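Search this forum Search Advanced search

Laundry and Linen board

Hanging racks with clips: worth it for small stuff?

pegbag_moll
I've dried socks and flannels on the radiators for as long as I've lived here and I'm fed up with it. They come off stiff, half of them fall down the back, and the room smells of damp by the evening. There's no space for another floor airer. I've been looking at those hanging racks where the clips dangle off little hooks along a bar, so you can peg the small things up and have them out of the way.

Has anyone lived with one for a while? I'd mostly be using it for socks, face cloths and the odd tea towel. I'm in a rented flat, so no drilling into the ceiling.

Wendelin Leitner
I've had one for 2 years and wouldn't go back. Mine is a cream one with a coated bar and separate metal clips that hook on, and I took it down at the weekend to sort it out because the clips had all ended up at one end. They slide and bunch together when you pull a sock off in a hurry, so every so often I take the lot off and put them back one at a time.

The clips being separate is the main thing to look for, in my opinion. If one goes rusty or the spring weakens you swap that one and keep the rack. On the ones where everything is riveted together, one bad clip is a gap for good.

Putting them back on is easier if you start at the far end and work towards yourself. Hold the clip by the body and leave the wire part free, then bring it up from underneath until the wire goes over the hook.

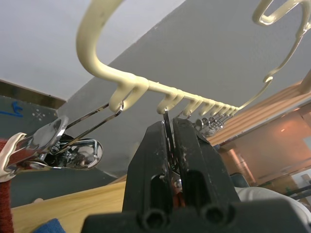

dunnock77 replies that separate clips are exactly what put them off, as they had a rack like that from Thaler and were forever finding clips in the drum, in the peg bag and once in a pillowcase. Fixed ones for them, every time.

Wendelin Leitner
Fair enough, but how are they getting into the drum? I leave mine on the rack and only take the washing off. If you unhook clip and sock together then yes, they'll go everywhere.

dunnock77
Because I'm not the only one who takes the washing down. I've got two teenagers. They grab the sock, the clip comes too, and that's the last I see of it until I hear it rattling. With the fixed sort it stays put whatever they do to it.

tumblehome
I'm with dunnock on this one if there are children about. Living alone I'd go for separate. You could also pinch the wire hooks slightly closed with pliers once they're on. I did that and haven't lost one since, though it does make them a pain to move about.

Wendelin Leitner
Hadn't thought of pliers. I'd be wary of chipping the coating on the bar, mind. Once that goes on the cheaper ones you get a brown mark on whatever touches it.

pegbag_moll
Thanks all. It's just me here so separate sounds fine. Do the metal clips mark anything? I've got some decent wool socks I'd rather not have teeth marks in.

Wendelin Leitner
Get the ones with plastic tips. Bare metal will leave a dent in wool and can snag a loose knit. With tips I get a faint line across the toe which goes as soon as they're worn. Peg by the toe or by the cuff, people argue about it, I do the toe so the elastic doesn't get pulled.

tumblehome
Cuff for me. The thick part is at the top and it dries quicker with air getting up the leg.

dunnock77
Toe. The cuff goes baggy otherwise. I ruined a good pair of walking socks that way.

marrowfat
Coming in on the drilling question. I'm renting as well and I use a tension pole across the alcove by the boiler, with the rack hooked over it. The pole is a Muvdale one and says it takes 4 kilos, which is plenty for socks and cloths but I wouldn't put wet jeans on it. Put something on the floor underneath for the first hour if your spin isn't up to much. My old machine only did 1,000 and everything dripped.

pegbag_moll
That could work, I've got an alcove by the window. How far apart do you space things? I was thinking of filling every hook.

Wendelin Leitner
Depends what it is. Thin socks can go on neighbouring hooks. For anything thicker I leave a hook empty between, otherwise they touch and the middle ones are still damp next morning. Cloths I'd fold once over a bar if there's room, or peg by one corner — two corners is neater but takes up twice the clips.

I do mine from the table with the cloths laid out ready, and fill from one side. It hangs lopsided while you're doing it and levels up as you go along. I had three on at this stage.

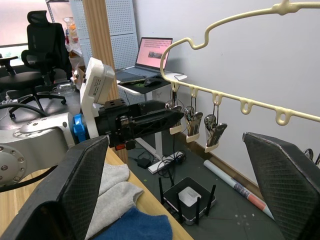
Part way through, two loops on the right still to do

marrowfat
Mine tips a lot if I fill one side first. I put one at each end and then work into the middle. Takes no longer.

Wendelin Leitner
I'll try that. Mine is on a fairly stiff hook so it doesn't swing much, but I can see it would on a pole.

kettle_and_line
Does anyone know if you can buy the clips on their own? I've got a Korkimden rack with 19 clips left and the shop only does the whole thing.

tumblehome
Ukik do packs of them. Measure the wire loop first, they come in two sizes and the small one won't go over a thick hook. I bought the small ones and they're now holding crisp packets shut.

kettle_and_line
Will measure tonight, thanks.

pegbag_moll
Update: ordered one with separate clips and plastic tips, and a pole. It's due on Saturday. I'm starting with one at each end like marrowfat does and I'm going by the toe.

tumblehome
You'll be back to the cuff by September.

dunnock77
She won't. Toe is right. Let us know how the pole holds up though, I might want one for the landing.

Back to top | Contact the moderators | Posts remain the copyright of their authors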